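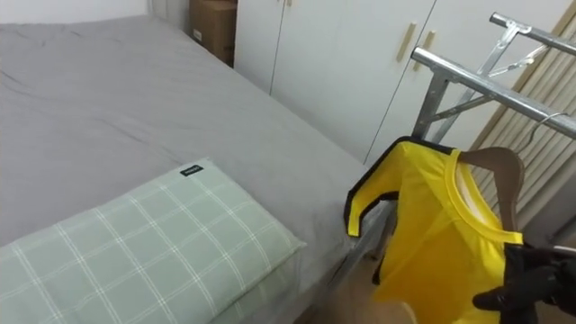 Certificate of Origin

Print | E-mail

The agreement allowed a garment to enter duty free if at least 63 percent of its value had been added inside the two signing countries. Recep Akbulut had worked under this rule since August. His employer, Stesen, checked the arithmetic on behalf of importers. The importer in this case was Citero, and the factory was Taşdemir, on the east side of Gemmont, where the bus line ended.

The order was for 3000 sport shirts. The factory's cost sheet listed fabric, thread, labels, labor, power and overhead. The fabric came from outside the zone and counted against the total. Labor counted toward it. The sheet put the local share at 63 percent exactly, to the second decimal place.

Recep read the sheet twice at the kitchen table of the apartment Stesen rented for its inspectors. He then opened the payroll file. The file gave hours by line and by shift, and wages by worker number. He multiplied one by the other and compared the product with the labor figure on the cost sheet. The cost sheet was higher.

He entered the difference in his notes and called the factory office. The production manager answered.

"The labor figure includes the sewing allowance," she said.

"The allowance isn't in the payroll."

"It's accrued."

"When is it paid?"

"When the shipment clears."

He asked for the accrual schedule. She said she would send it before the end of the shift. He asked whether the workers had been told the date. She said the workers had been told there was an allowance.
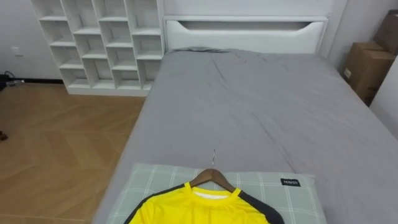
The rule did not say that wages had to be paid, only that they had to be incurred. Recep had the text of the annex on his laptop and checked the wording in both languages. He moved to the bedroom, where the light was better, and went back to the construction of the garment, which fixed the number of sewing minutes. The yellow shirt lay on the bed with a wooden hanger in its neck. It had a round yellow collar and a charcoal panel at the shoulder, and each panel seam was a separate operation on the routing sheet. The collar was another. He timed the operations against the standard table and came out within a few seconds of the factory's own total. The minutes were right. The rate per minute was the part that did not match.

The schedule arrived by e-mail. It was one page. The allowance was stated per 1000 pieces, payable on receipt of the buyer's final payment, less deductions for rework. The rework deduction had no upper limit.

He called again.

"If the deduction takes the whole allowance," he said, "the labor figure goes down."

"By then the goods are in the store."

"The certificate would be wrong."

"It would have been right on the day you signed it."

He said he would need a statement with a floor under the deduction, signed by a director. She said the directors were at a trade meeting. He asked which one. She said it was the meeting about the agreement.

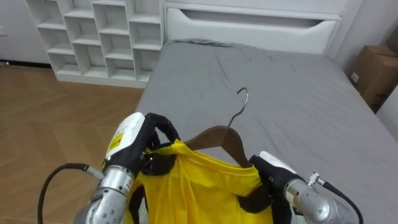 The yellow shirt on its hanger, held at both shoulders.

Recep prepared two versions of the report. The first gave the local share as declared and placed the allowance in a footnote. The second removed the allowance and gave the share as below the threshold, with duty payable at the full rate. Citero's contract with the factory passed any duty back to the factory. He knew this because the contract was in the same folder as the payroll. He did not have a column for it.

His supervisor called at six.

"Which one are you sending?"

"The annex says incurred."

"Then the first."

"An amount that can be reduced to zero by one party hasn't been incurred. There's a ruling on it, under the earlier agreement."

"Does the earlier agreement still apply?"

"No."

"So it's an opinion."

"It's three pages," Recep said. "I can attach it."

The supervisor said that attachments were reviewed by the legal desk and that the legal desk was closed until after the holiday. The vessel had a loading slot before that. Recep said he was aware of the slot.

He opened the form. The date field filled itself in: 23 Dec 2023. Under it was a box for the declared share and a second box, optional, for remarks, with space for two lines. He typed the worker numbers from the first sewing line into the second box until it would not accept any more, deleted them, and typed the reference of the old ruling. He left the first box blank and saved the form as a draft.

Then he called the factory again and asked for someone on the sewing line. The manager asked what for. He said he had a question about the allowance, and he waited while she went to see who was still there.

Print this story | E-mail this story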